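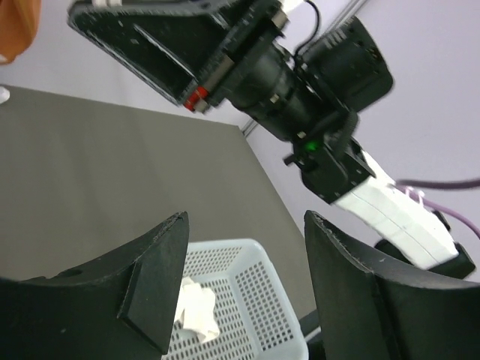 Two arms and a blue basket on the test table at Herell.

About > Who We Are > Herell
Search this site Go
Filed under: Household robots, doubtful

Herell tests chore robots for people thinking of buying one. Chantelle Mokoena started it after reading 24 brochures that all promised folded towels. Can a machine tidy up yet? Sometimes, slowly, if you leave the basket where it expects it. We've logged 3,198 tries and still do our own laundry. Makers don't pay us.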